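Subject: Re: [loka-list] Wallpapering over painted plaster, and pattern repeat

On Saturday a member on Bukora Street wrote:

> We are in one of the older row houses near the top of the hill and want
> to paper the small room at the back. The walls are plaster with several
> coats of paint on them, the last one shiny. The paper we like is one of
> those big all-over patterns and the shop says it has a long repeat. Two
> questions. Do we have to strip the paint first? And how much extra
> should we order for the repeat? The shop wants us to buy nearly double
> and I can't tell if that is sensible or if they just want to sell rolls.
> Also, does anybody have a paste table to lend?

I papered two rooms in the same kind of house last winter, so I will answer what I can.

You do not have to strip the paint if it is sound. Press packing tape on it in several places and pull it off fast. If paint comes away with the tape, scrape that area back to where it holds, fill the edge, and sand it. If nothing comes off, wash the wall with sugar soap, rinse it, and sand the shine off. Don't dry sand until you know what the old coats are. Houses this age often have lead paint underneath, and the test swabs at the hardware store are cheap. If a swab comes up positive, stop and ask somebody qualified before you go further.

After that, prime. I used the Undeo wall primer, one coat, left overnight. It goes on thin and looks like nothing happened, but the paste grabbed evenly and I could still slide the strips. In the first room I skipped the primer and two seams opened up by spring.

On the repeat. Ask the shop for two numbers: the length of the repeat and whether the match is straight, drop or free. Measure your wall height, add four inches for trimming, then round up to the next full repeat. That is the length you will use for every strip, and it is the number to divide into the roll length. Throw away the remainder when you divide, as a leftover piece shorter than a strip only helps over doors and under windows. Then divide the distance around the room by the width of the paper to get the number of strips.

In a room with eight-foot walls and a 25 inch repeat, each strip eats 125 inches of paper when the wall plus trim only needs 100. So you lose a quarter of it right there, before any mistakes. Nearly double sounds high to me, but I haven't seen the paper, and a drop match can cost you more if you cut everything from one roll. Cutting alternate strips from two rolls usually gets some of that back. Buy one spare roll in any case and check that all the batch numbers are the same.

A few more things, in no special order.

1. Corners. These houses are not square. Never wrap a full strip around an inside corner. Cut it so that half an inch goes around, then hang the other part on a fresh plumb line and lap it over. With a large pattern of loops or curves that run into each other, a small mismatch in the corner is hard to find afterward. Stripes will show it from across the street. 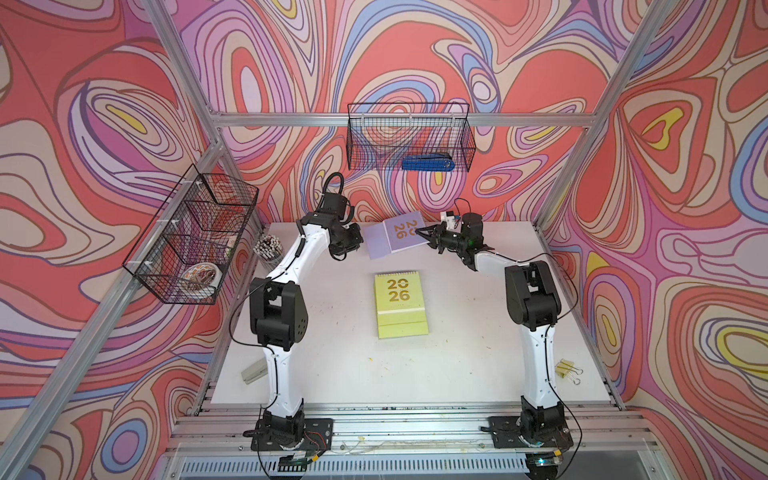
2. Where to start. Pick the corner you look at least, normally the one behind the door, and plan for the last seam to fall there. Mark all the strip widths around the room in pencil first. If you end up with a sliver next to the window, shift the starting line over by half a width.

3. Paste. Go by the label on the roll. If it says paste the wall, paste the wall. I had paste-the-paper stock in the second room and the soaking time mattered a lot. Write the time on the back of each strip.

4. Knives. Snap off a new blade for every strip, top and bottom. A dull blade tears damp paper and you will see it at the ceiling.

5. Outlets. Turn off the power at the panel, take the cover plates off, paper over the opening and then trim inside the line of the plate. Keep wet paste out of the boxes.

6. Ordering. Vlček took 3 weeks to get my second batch in, so count your rolls before you begin.

I have a folding paste table and a long level you can borrow. The table has one bad leg, so keep the bucket at the other end. They are in my shed and I am home most evenings after six. Reply to me off the list and I will send the house number.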